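Went to the Mirani open day in May – notes and one photo

benchtop_lou
Got back from the open day at Mirani and figured I'd write it up before I forget. Doors opened at 10 and there was already a line. They let people into the demo hall in groups, and Asif Mughal walked our group through the two-arm cell. The main floor with the Plendix conveyors was roped off, so if you were hoping for that, you missed nothing by staying home.

The two-arm demo was the part I came for. The task is moving small dishes on and off a stand, with either arm allowed to do the pick. Mughal said they had logged 1,985 runs on it since the winter and that 819 of those were with the current fingers. He was pretty open about the failures. Shallow dishes are the hard ones, he said, and they still lose some when the rim slides out of the grip.
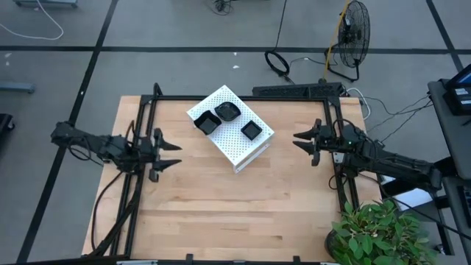

Both grippers open, three black dishes on the white stand. Taken from the viewing side.

They ran it several times for us. I'd call it slow. Most people in my group drifted off to the coffee after the third run, which gave me more time for questions. Sibel Dönmez was handling those and she knew the setup well. I asked about the dish angle and she said they turn the stand between sets on purpose.

kettlebrook
Thanks for posting. Did they say what it costs? I saw a similar pair at Grotport last year and they wouldn't give a number.

benchtop_lou
No price. She said it's a development cell and not for sale. The entry fee was $49 if you didn't register ahead, so register ahead.

halfstep_d
I was in the afternoon group and I have to disagree on slow. You're comparing it to a packing line. Two arms that close together have to keep track of each other the whole time, and I'd take careful over fast. In our session it went through a full set with no drops.

benchtop_lou
Ours dropped one. Fair point on the two arms, but I was timing it against a person doing the same thing, and the person wins easily.

halfstep_d
The person wins at everything for the first 20 minutes. Come back after eight hours.

rmv_tech
What bothers me about these demos is black dishes and black fingers. Look at the photo. I'd want to see them do clear glass or plain white china on that white stand. Did anyone ask?

benchtop_lou
I did, sort of. Dönmez said other colors are planned but the dark ones are what they have the most runs on. She didn't mention glass.

rmv_tech
So, no.

kettlebrook
What's the stand? Looks like it's full of holes.

benchtop_lou
Yeah, the top is perforated. I didn't ask what it was made of.

oldgantry
I skipped it this year. Last time it was 200 people in a room with one exit and I couldn't see a thing. Was it better?

halfstep_d
Better. Small groups, and you could stand close enough to see the fingers. Parking is still bad. Use the lot behind the Zero building and walk over.

benchtop_lou
Seconding the Zero lot. I paid for the garage like a fool.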